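机器人来了以后，我们客房部的常见问题（同事版，持续更新）

大家好，我是Melex公寓酒店客房部的一名领班，铺床、擦镜子、推布草车都干过，现在多了一项：带机器人。自从楼上开始试用Altix双臂机器人，微信群里天天有人问我，新来的问，老同事也问，连隔壁Plitari店的姐妹都跑来打听。我干脆把问得最多的写在一起，想到哪写到哪，公司口径请看公告栏，这里是我自己的大白话。

它到底干哪些活？

目前就三样：整理床铺，收拾床头柜，把台面上的小物件归位。卫生间它不进，玻璃它不擦，吸尘也还是我们来。别小看归位这一项，房间里的杯子、摆件、盒子，每样都有自己该待的地方，我们的手熟了不用想，它得一样一样学。

为什么它放个小东西要磨蹭那么久？

这个问题我刚开始也天天问，急得想伸手替它放！后来工程师让我看了手腕上那个小摄像头的画面，我才有点理解。凑近了干活的时候，镜头里一大半都是贴在眼前的一片灰，糊成一团，真正要看的东西只剩旁边一个角。你想想自己脸贴着柜子找发卡是什么感觉。所以它会停，会退一点，再凑上去。遇到这种时候别催，也别用手去挡，站在黄线外面等它就好。 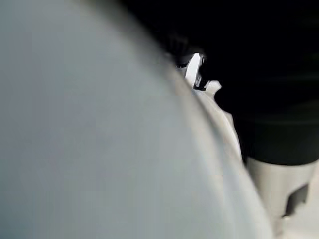 我的岗位会不会没了？

这是问得最多的，也是大家最不好意思当面问的。我能说的是：试用期间没有人因为它被减下来，排班表还是原来那几个人。但工作内容确实变了，这一点我不想瞒着大家。以前我一个班八成时间在弯腰，现在有一块时间是站着看、检查、补角。有人喜欢，腰舒服多了；也有人不喜欢，觉得看着别人干活比自己干还累（我有时候也这么想，哈哈）。试用到7月结束，之后怎么安排，经理说会开会讲，我听到什么会第一时间更新在这里。

工资怎么算？以前是按间计的呀。

参加试用的楼层改成按班计，一个班8小时，不看做了几间。这是我们几个领班一起去争取的，不然它慢，扣的是我们的钱，那谁愿意带？没参加试用的楼层照旧按间。两种算法的差别，工资条上会单独列一行，看不懂的来找我，我陪你去人事问。

它铺的床能直接卖房吗？

不能。凡是它铺过的床，都要人过一遍才能放房。我们的检查单一共37项，床这部分我最在意的是床单的包角、下摆齐不齐、被子翻折的那条边，还有枕头的朝向。被子最难，厚被子蓬蓬的，抓住一头另一头就跑，我教新人的时候也要教好几天呢。枕头倒还好，摆歪了扶一下，几秒钟的事。

我不懂电脑，能带它吗？

能！我自己手机上连表格都不会拉。带它靠的是你知道一间房应该是什么样子，按钮其实就那么几个：开始、暂停、回原位，还有红色的急停。培训是半天，地点在1911房，那间现在不对外卖，专门给大家练手。培训手册叫Subramaniam手册（名字太长，我们都叫它“小苏”），中文版在布草间第二层架子上，看完请放回去，别带回家。

跟它同在一个房间安全吗？

手臂在动的时候，人不进床和床头柜之间那块地方，这是死规矩。要进去，先按暂停，看到灯变了再走。两只手常常一边一只，你盯着右手的时候左手也可能在动，所以我的习惯是站在床尾侧面，两边都看得到。还有，长头发扎起来，工牌绳塞进衣服里，蹲下去捡东西之前先喊一声。 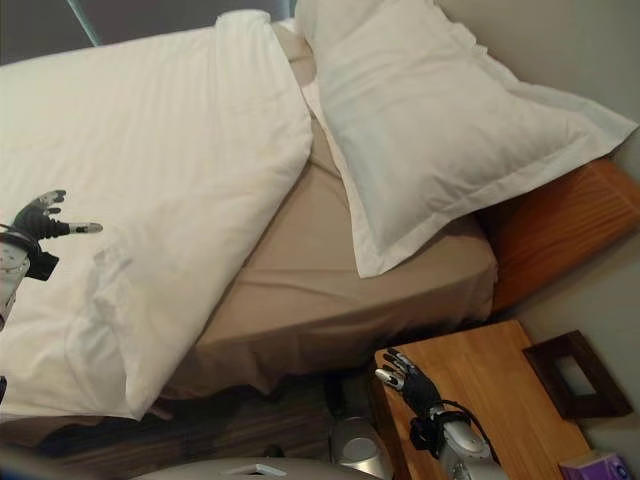
图：右手在床头柜上，左手在被子上方

客人看见了会怎么说？

什么样的都有。小朋友最高兴，趴在门口不肯走；也有客人一脸紧张，问我房间里是不是有摄像头。标准回答是：客人退房以后它才进房，住着人的房间它一概不去。有行李在、有人在，都算住着人，千万别图快。如果客人还是不放心，就换人工打扫，不用请示我，直接换。

床头柜上的东西碰倒了算谁的？

算试用的，不算你的。以前打碎一件摆件要填单子，有时候还要赔，现在凡是它碰的，单子上写设备编号和时间，交给我就行。金额超过100元的我再往上报。请大家一定要写，不写下来，工程师就以为一切顺利，下回它还是那样放。

它会抢走我们的经验吗？

这是一位做了很多年的大姐问的，我想了好几天。她的意思是，我们手把手教它怎么折、怎么摆，教会了，我们还剩什么。我没有特别好的答案。我把这个问题原样交给了经理，也提了两个要求：教它的时间要算工时，教它的人名字要写进培训记录。第一条已经批了，第二条还在等。

我能不能不参加？

可以，写个条子给我就行，不用写理由，也不影响评优。

还有别的问题，就在下面留言，或者下班到布草间找我，我一般都在叠毛巾。

读者留言

晚班小白兔：看完踏实一点了，尤其是按班计工资那段。想问培训半天算不算上班？
　　作者回复：算的，正常打卡！

爱喝豆浆：床单下摆那一侧我每次都要重新拉，能不能跟工程师讲讲呀，拉得我手指头疼。
　　作者回复：讲过了，再讲一次。你拍张照给我更好。

Plitari三楼：我们店什么时候有？有点想试又有点怕。

老房务：急停按钮那里建议多练几遍，新人一慌就找不到。支持第二条，名字该写就要写。

客房部内部常见问题 | 联系：布草间分机或客房部微信群 | © Melex公寓酒店客房部 | 更新于2023年4月5日 | 返回顶部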